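공유 23 · 댓글 4

통을 비우는 일

발타사르 산도발은 화요일 오후에 누나의 부엌을 비우러 왔다. 열쇠는 관리실에서 받았다. 플로른홀름 쪽 언덕에 있는 건물 9층이었고, 엘리베이터는 느렸다. 7월이라 복도 창문이 모두 열려 있었다.

누나는 로사노로 이사를 갔다. 가구는 지난주에 트럭으로 보냈고, 남은 것은 싱크대 위 선반과 서랍 두 개뿐이라고 했다. 전화로 들을 때는 한 시간이면 될 것 같았다. 선반 문을 열어 보니 그렇지 않았다. 통이 너무 많았다.

그는 통을 하나씩 내려서 바닥에 놓았다. 뚜껑이 맞는 것과 맞지 않는 것을 나누었다. 안에는 쌀, 말린 콩, 고무줄, 단추, 이름을 모르는 씨앗이 들어 있었다. 어떤 통에는 에나치 상점의 가격표가 아직 붙어 있었다. 900이라고 적혀 있었는데 지금은 쓰지 않는 돈이었다. 어머니가 쓰던 통이라는 뜻이었다.

누나에게 전화를 걸었다.

"씨앗은 어떻게 해?"

"무슨 씨앗?"

"까만 거. 납작하고."

"몰라. 엄마 거야. 버리든지."

"버려도 돼?"

누나는 잠깐 말이 없었다. 수화기 너머로 테이프를 뜯는 소리가 들렸다.

"너 가져가. 너는 마당 있잖아."

그는 마당이 없었다. 마당이 있는 집에서는 3년 전에 나왔고 누나도 그걸 알았다. 그는 알았다고 하고 전화를 끊었다. 씨앗은 봉투에 담아 셔츠 주머니에 넣었다.

네 시가 지나서 서랍을 열었다. 첫 번째 서랍에는 숟가락과 병따개가 있었다. 두 번째 서랍에는 플룬두라 버스 회사의 승차권 묶음이 있었다. 13번 노선이었다. 아버지가 운전하던 노선이다. 그는 승차권을 세지 않고 묶음째 신문지에 쌌다. 신문지가 모자라서 마지막 것은 행주로 쌌다.

어렸을 때 어머니는 작은 것을 통에 모아 두었다. 식탁에 앉혀 놓고 색깔대로 고르게 했다. 주황색은 주황색끼리, 빨간색은 빨간색끼리. 누나는 빨랐고 그는 느렸다. 다 고르면 어머니는 그것을 다시 한 통에 섞어 부었다. 비 오는 날이면 저녁까지 그렇게 했다. 그는 그게 벌인 줄 알았는데 누나는 놀이였다고 했다. 그 일로 둘은 몇 번 다투었다.
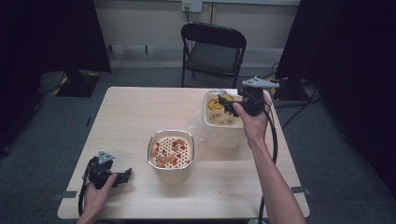
밝은색 나무 탁자 위의 네모난 통과 주황색, 빨간색 조각들.

여섯 시쯤 그는 남은 통을 상자에 넣었다. 뚜껑이 없는 것도 넣었다. 상자가 닫히지 않아 무릎으로 눌렀다. 선반을 젖은 행주로 닦고, 행주를 짜고, 다시 닦았다. 안쪽 구석에 주황색 조각이 하나 끼어 있었다. 손톱으로 파내려고 했지만 나오지 않았다. 칼은 이미 싸 버린 뒤였다. 그는 숟가락 상자를 다시 풀고 제일 얇은 숟가락을 꺼냈다.

조각이 빠져나와 싱크대로 떨어졌다. 그는 그것을 집어서 씨앗 봉투에 같이 넣었다.

관리실에 열쇠를 돌려주러 내려가니 직원이 상자를 보고 무겁겠다고 했다. 무겁지 않다고 대답했다. 버스는 십 분 뒤에 있었다. 정류장 의자에 상자를 올려놓고 그는 옆에 섰다. 누나에게서 문자가 와 있었다.

"통 하나만 보내 줘. 제일 작은 거."

그는 상자를 열고 제일 작은 통을 찾기 시작했다.

댓글 4개 보기

최근에 올라온 글
아래층의 피아노
로사노행 막차
100번째 편지
소금을 빌리러 온 사람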